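Prüfliste Selbsthilfe-Kurs »Memow«, Durchgang vor Verlängerung
Stand: 2. Dezember 2024
Geprüft von: Matěj Vávra
Anbieter: Hekik, Kursleitung extern

1. Qualifikation der Kursleitung belegt
Teilweise. Ein Zertifikat von Vemureck liegt vor. Was man dafür leisten muss, steht nirgends. Auf Nachfrage kam ein Prospekt.

2. Hinweis, dass der Kurs keine Therapie ersetzt
Ja, aber erst auf Seite 12 des Arbeitshefts. Gehört auf Seite 2, vor die erste Übung.

3. Notfallkontakte ausgehängt und im Heft
Aushang ja, Heft nein. Das stand schon im Januar auf der Mängelliste.

4. Vorgehen bei akuter Krise schriftlich geregelt
Nein. »Das merkt man dann schon« ist keine Regelung.

5. Gruppengröße höchstens 10
Eingehalten. In den Anmeldelisten sind es nie mehr gewesen.

6. Atemübungen mit Abbruchhinweis
Offen. Im Heft steht, Schwindel sei ein Zeichen von Fortschritt. Satz streichen, vorher keine Freigabe.

7. Wirksamkeitsangaben mit Quelle
Nein. »Spürbar gelassener in 4 Wochen« stützt sich auf einen Fragebogen, den die Teilnehmer am letzten Abend im Beisein der Leitung ausfüllen. Ich würde da auch nett ankreuzen.

8. Vertraulichkeit in der Gruppe
Vereinbarung wird unterschrieben. Aufbewahrung der Bögen ungeklärt, bitte abschließbarer Schrank.

9. Raum: Fluchtweg, Licht, Lüftung
In Ordnung. Tür geht nach außen auf, Weg frei. 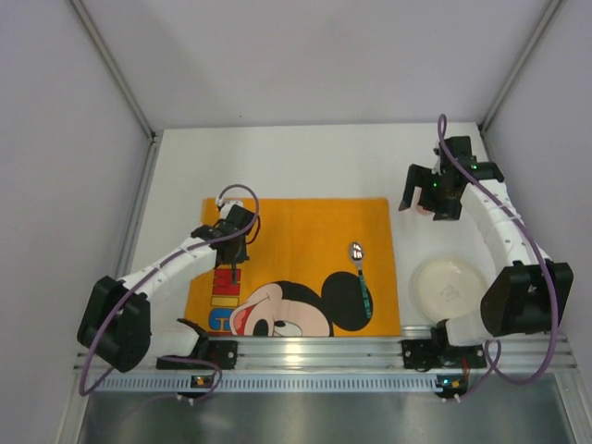
10. Verkauf von Zusatzmaterial
Der Tagesplaner von Mahrous wird in der Pause angeboten. Laut Leitung freiwillig, laut Heft »dringend empfohlen«. Eins von beiden muss weg.

11. Ausstieg ohne Begründung möglich
Ja. Die Erstattung ist so umständlich formuliert, dass ich sie zweimal lesen musste.

Ergebnis: Verlängerung vorerst nicht freigegeben. Punkte 4 und 6 vor dem nächsten Kursstart schriftlich nachreichen, den Rest bis zur Nachprüfung.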